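Cómo maquetar una página doble de scrapbooking digital sin creerse todo lo que dice el kit

Publicado el 03/03/2021 por Ingeborg Wallner

Llevo bastante tiempo haciendo álbumes digitales y cada vez me fío menos de los kits que prometen una página lista en diez minutos. La página sale, sí, pero se parece a la de todo el mundo. Este tutorial explica cómo monto yo una doble página con un kit corriente, en este caso el Bunon de tonos tierra, y qué cosas del folleto de instrucciones me salto.

Sirve cualquier programa que trabaje con capas. Yo uso uno viejo y no pienso cambiarlo.

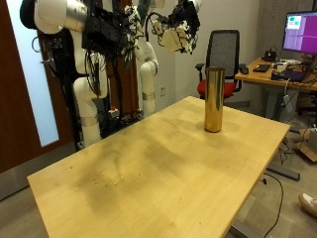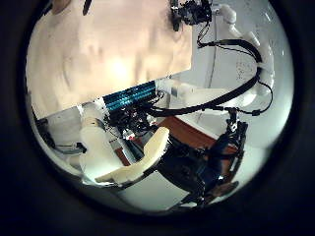 Paso 1. Abrir el lienzo y desconfiar de la plantilla

Crea un documento de 60 x 30 cm a 300 píxeles por pulgada. La plantilla que viene con el kit está a 200 y el vendedor asegura que no se nota al imprimir. Yo la imprimí y se nota, sobre todo en las letras pequeñas y en las costuras falsas.

Pon una guía vertical en los 30 cm, que es donde irá el pliegue, y otras dos a un centímetro de cada lado. Entre esas dos no va ninguna cara, ninguna fecha y ningún botón. Si tu imprenta encuaderna con apertura plana puedes ser menos estricta, aunque lo de «apertura plana» también habría que verlo. La mía se abre bastante bien por el centro del álbum y bastante mal en las primeras páginas.

Paso 2. Elegir el fondo

El kit trae 42 papeles. Usa dos, tres si te empeñas. El resto está ahí para engordar el número de la portada, y muchos son el mismo papel con la saturación cambiada.

Arrastra el papel liso a la capa de abajo y comprueba que cubre las dos mitades. Si tienes que estirarlo, no lo hagas: duplica la capa, voltéala en horizontal y junta los bordes en la guía central. Con papeles lisos el empalme desaparece. Con rayas o cuadros se ve desde la puerta, así que esos déjalos para recortes.

Paso 3. Colocar las fotos

Empieza por la foto grande y ponla en una sola de las dos mitades. Hay una regla muy repetida en los foros que manda dejarla siempre a la derecha, «donde cae primero el ojo». Pregunté a Custódio Valente, que maqueta catálogos desde hace años, y me contestó que el ojo cae donde hay contraste. Desde entonces la pongo donde me conviene.

Las fotos secundarias van alineadas por un lado con la principal. Por uno solo. Si alineas todos los bordes te queda una hoja de pasaporte.

Para el marco blanco, aplica un trazo interior de 49 píxeles a la grande y la mitad a las demás. El kit incluye marcos ya hechos, pero vienen con la sombra pegada y no se puede quitar.

Paso 4. Las sombras

Casi todas las páginas flojas que veo fallan en esto. La sombra automática es demasiado negra y es la misma para un papel que para un botón de madera, cosa que en un álbum físico no pasa nunca.

Ajustes que me funcionan:

Papel: distancia 8, desenfoque 12, opacidad 35 %.
Cinta o lazo: distancia 14, desenfoque 20, opacidad 40 %.
Botones y chapas: distancia 20, desenfoque 18, opacidad 50 %.

Cambia el negro por un marrón muy oscuro. Y usa el mismo ángulo en todo – parece una obviedad, pero los elementos de Katsaros traen la luz por la izquierda y los de Bunon por arriba, y al mezclarlos algo chirría aunque no sepas decir qué.

Paso 5. Los adornos

Agrúpalos en dos racimos, uno junto a la foto grande y otro más pequeño en la mitad contraria. Dentro de cada racimo, lo plano debajo y lo que tiene volumen encima. Una vez montado, apaga las capas una por una. Si al apagar una no la echas de menos, bórrala.

Del pincel de salpicaduras de acuarela prefiero no hablar. A 1000 píxeles tapa los errores, eso se lo reconozco.

Paso 6. El texto

Escribe primero y elige la letra después. Las tipografías manuscritas de los kits no suelen llevar eñe ni tildes; pruébalas con «mañana» y «corazón» antes de enamorarte de ninguna. Para el título uso 56 puntos y para el texto corrido nunca menos de 11.

Paso 7. Guardar

Guarda el archivo con capas y exporta aparte un JPG a máxima calidad. Si la imprenta pide páginas sueltas, recorta por la guía central y súbelas de una en una. Troltell ofrece partirlas automáticamente; a mí me movió el corte tres milímetros y se comió el borde de un marco. Pide una prueba de una sola doble página antes de encargar el álbum entero.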